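我在 Grastville 的一家中央厨房做了四年面点，后来转去隔壁楼教机器搅面糊。说"教"有点抬举自己，合同上写的是"动作示范员"，朋友们一听都以为我去当健身教练了。

起因很简单。四月的时候公司跟 Pernow 签了协议，要把一部分备料的活儿交给机械臂，先从搅拌、刮盆、装盘这些开始。通知贴在更衣室门口，大家围着看，有人当场就开始算自己的工龄（我也算了，别笑）。愿意去做示范的可以报名，工资比原来高一点，不用凌晨四点起床。就冲后面这一条，我报了。

去了才知道，这活儿跟我想的完全不一样。以前搅面糊，我脑子里想的是晚上吃什么、孩子的作业写没写。现在每一下都得想着动作本身：刮刀从哪儿下去，贴着盆边走多久，手腕什么时候翻。同一个动作，最多的一天我做了421遍，系统自己记的数，下班时跳在屏幕上，看得我胳膊一酸。 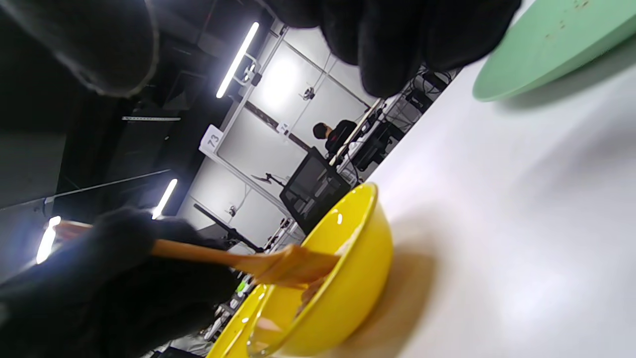 *示范工位：木柄刮刀，黄色搅拌盆，盆里是浅色的糊。*

说实话，一开始我挺不服气的。刮盆有什么好学的？我师傅当年就丢给我一句"刮干净"，我也就会了。可是真要一遍一遍做给机器看，我才发现自己根本说不清怎么才叫刮干净。有时候我会多绕半圈，有时候会先把刮刀在盆沿上蹭一下，问我为什么，我答不上来，手就是这么走的。Pernow 的工程师特别爱看这种地方，回放一遍又一遍，搞得我像在看自己打呼噜的录像。

所以现在有人跟我说"这些活儿没有技术含量，早该让机器干了"，我是真的会跟他急。没有技术含量，那你们花这么多钱录我的手干什么呢？一个岗位要被自动化的时候，大家才肯承认里面有手艺，可承认的时候价钱已经谈完了。这个顺序我觉得很不对劲。

我也不想装成反对机器的人。老厨房那边搅拌的岗位，一个班下来肩膀是什么滋味，干过的都知道。我们组原来22个人，贴膏药的占了大半，更衣室里永远一股薄荷味儿！要是机械臂能把最伤身体的那一段接过去，我举双手赞成（趁我的手还举得起来）。我见过的同事里，也没有谁对着一盆面糊有多深的感情，舍不得的是那份稳定，还有一起干活时能聊天。

聊天这件事我想多说两句。在老厨房，手上忙着，嘴是闲的，谁家买房、谁跟婆婆吵架，全在案板边上讲完了。示范工位不行，一开录就要专心，说话会带着身体晃，晃了就得重来。休息的时候大家又都低头捏手腕。收入是多了，凌晨也能睡觉了，可一天下来说的话可能还不到以前一个早上的份儿。这种变化写不进任何一张评估表，管理层看报表也看不出来，但我们每天都过在里面。

再说钱。我们签的示范合同是90天一期，到期续不续，看项目进度。你想想这里面的别扭：我示范得越好，机器学得越快，我这份工作结束得可能也越早。听说城那头的 Tiltier 做法不一样，示范员做满一期可以转去管设备，培训期照发工资。我没去过，不敢打包票，但这个思路我是服气的。人把手上的本事交出来了，总该换到点比时薪长久的东西吧？

我自己的想法没多高深。第一，录了谁的动作，就该给谁一份写得明明白白的说明，拿去干什么、用多久，别让我们在茶水间里靠猜。再一个，转岗的名额要在机器进场之前定下来，等机械臂都装好了再谈，我们手里还有什么可谈的呢。公司前阵子请了 Pugh 的顾问来做座谈，幻灯片很漂亮，"人机协作"四个字出现了一页又一页，问到名额，说会后再沟通。到现在还在会后。

下一期合同我大概还是会签。活儿不讨厌，盆也比老厨房的轻，而且我发现自己回家做蛋糕，居然会盯着手腕看，家里人喊我好几声都听不见。我已经跟组长提了，想在续签那天把转岗的事一起写进去，他让我先交个书面的，我这周就写。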